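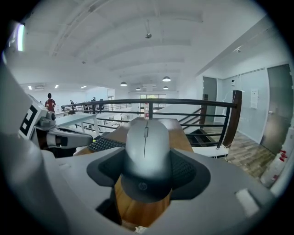

Slide 1. Gripping a computer mouse, mezzanine station. Camera view from the hand-held gripper.

Search talks and notes

Speaker notes: the Stindport open day
Talk length 20 minutes, questions after.

Leave slide 1 up while people sit down. Start with the task, then the company.

The task at this station is desk tidying. Pick up the mouse, set it down on a mark, release. Point out the two padded fingers on either side of the shell. The HP logo is near the lower rear end of the mouse, so the audience can tell which way it faces. A second gripper comes in from the left with its finger tip toward the keyboard. Mention the black-and-white marker on its side panel - someone will ask. Answer: position tracking.

Slide 2. Program for the day.
Doors at 9:30. Sơn Doãn ran the demonstration, Cúc Huỳnh handled the data side. Visitors came from Troltus and from Trương, plus students from the technical college. Each visitor got one turn with the gripper and one turn watching the playback. The turns were too short. Say so, Sơn agrees.

Slide 3. Numbers.
553 recorded attempts over the open day. 200 were kept for the first training run. Read both figures aloud, the print on the slide is small. The target for the fall is 2000, with September as the start month. Do not promise a success rate. The evaluation has not been run.

Slide 4. Why a mouse.
Curved top, low height, smooth shell. Fingers that close too high slide up and lose it. Fingers that close too low touch the table first. Beginners made the second mistake more often. Cúc's advice to visitors was to line up on the seam that runs down from the scroll wheel, then close slowly. Pause here and go back to slide 1 if the room wants to see the seam again.

Slide 5. Pruninel.
Pruninel is the labeling tool. It marks the start and end of each grasp and flags attempts with no clear release. Show the timeline view only. The export menu has changed since the screenshots were made.

If short on time, skip slide 5 and go to questions.

Likely questions:
Cost of the hand tool - refer to Sơn.
Left-handed use - yes, same tool, no changes.
Sharing the recordings - under review, Cúc keeps the contact list.

Next visit: sign-up sheet at the back table.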